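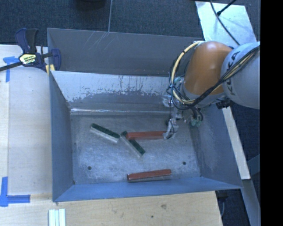 What happens to the people who hand-load parts when a robot takes over picking from the bin?

In most small and mid-size shops they stay on the same line and their work shifts to feeding the cell, clearing faults and checking parts. How that goes depends mostly on whether the pay grade, the training hours and the break schedule get settled before the cell goes live.

Posted in: Work and Workplace > Manufacturing
Asked September 17, 2023

Full question:

I work second shift at a plant that makes spacer blocks and rails for shelving. There are 4 of us at the loading station. Parts come to us in a metal bin, all lying at different angles, and we pick them out by hand and set them in the fixture the right way up. It is dull work but I am used to it and my numbers are good.

In August we were told the company is buying a bin picking cell from an outfit called Windale. One arm, one bin, a camera overhead. The plant manager says no layoffs and that two of us will be "cell operators." He has not said what happens to the other two, what a cell operator does all day, or if it pays the same. Right now we get a piece bonus once we go over 500 parts a shift. If the robot is doing the picking, who gets the bonus?

I am not against the thing. My wrists would be happy. I would like to hear from people who have been through it, what changed and what I should ask before it shows up. I have seen the sales sheet and don't need that part.

Answer 1 (marked as helpful)

I ran a loading station for years and have been on a cell for the last three, at a company called Hollis. Different product, same kind of job. My day now goes like this.

Start of shift I check the gripper fingers, look over the hoses and cables on the arm for rubbing, wipe the camera cover and run a test pick. Then I fill the bin. You would think you just dump the parts in, but the way they land matters. If one part is lying across another, ours may skip it or go for the top one and drag the one under it. Parts flat against a wall are bad too. So some of the job is opening the gate and moving parts, and each time you do that the cell stops and has to be reset. On a good night I reset it a few times. On a bad night I would have been faster by hand.

What I lost: talking. The station used to be four people across from each other. Now it's me and the cell, and the next person is on the other side of a fence. The pace also changed. By hand you could push for an hour and then ease off. The cell goes at its own speed and you get called when it wants something, so you can't really settle into anything.

What I gained: my shoulder quit hurting and I learned enough about the software to fix most faults without calling maintenance.

Our bonus was a mess. They kept the old piece rate for the first month and credited the cell's parts to whoever was signed in, which made everybody mad. Then they dropped it and raised the base pay by a little. I came out slightly behind. Naima Ashour, our steward, got them to average our last six months of bonus and use that as the floor, but only for people already on the job. Anyone hired after didn't get it.

Questions I would ask, in writing if you can:

Is cell operator a new job title with its own grade, or your old title with new duties?
How many training hours, and are they paid and on your own shift?
Who is allowed to teach a new part to the cell, you or only the vendor?
What is the plan for a shift when the cell is down? Ours was "load by hand," and by then two of the four fixtures had been scrapped.
Where do the other two people go, and at what rate?

Push on the third one. If only the vendor can change anything, you will be standing next to a stopped machine and your name will be on the downtime report.

– Hicham Kamel

Comment from the asker: Thanks. I hadn't thought about the down shift. I asked today and the supervisor wrote it down, so we'll see. They did tell us the training is 4 days at Gurima, that's our sister plant. Nothing on the bonus yet.

Reply from Hicham Kamel: Go to the training even if you end up being one of the two who isn't on the cell. Bring a notebook and write down the fault codes with what cleared them. I still use mine.

Answer 2

Depends on your state and if you have a union. Check your contract.

Answer 3

I'm on the engineering side, so take this for what it is. At my last job we put a cell in at the Alier building and the savings were figured as if it would run unattended. It never did. The first full week it logged 377 stops, mostly missed picks and parts stuck in corners. The loaders fixed more of that than we did. One of them suggested filling the bin half as deep and more often, and stops went way down.

So ask to be there when the vendor does the setup. Bring the parts that give you trouble by hand, the bent ones and the ones with burrs, and have them run those. Vendors like to demo with clean parts.

On the bonus I can't help much. In our case 4000 parts a week was the target for the cell and it was treated as an equipment number. It had nothing to do with anybody's pay – which was a sore point, and I think the loaders were right about it.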